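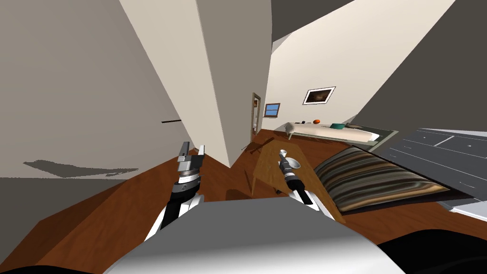

Kvaran bedroom tidy: pre-run checklist, simulator round
Thursday

Both arms respond to stop: OK. Fast, too!
Gripper fingers open and close fully: OK, left arm.
Clearance at table corner: WATCH. Right arm works very near it. Keep 5 cm.
Objects on bed (ball, bowl, small items): OK to attempt. The bowl is the one I'm excited about.
Striped cushion: HOLD. Soft things still beat us, 3 drops in 14 tries on the Udlow build.
Stick-like piece on floor near doorway: OPEN. Trip hazard, add to pickup list before driving.
Chest of drawers: not in this round.

Comment: can it tidy a bedroom yet? Not alone, but last January it couldn't finish a bed in 19 minutes and now it can.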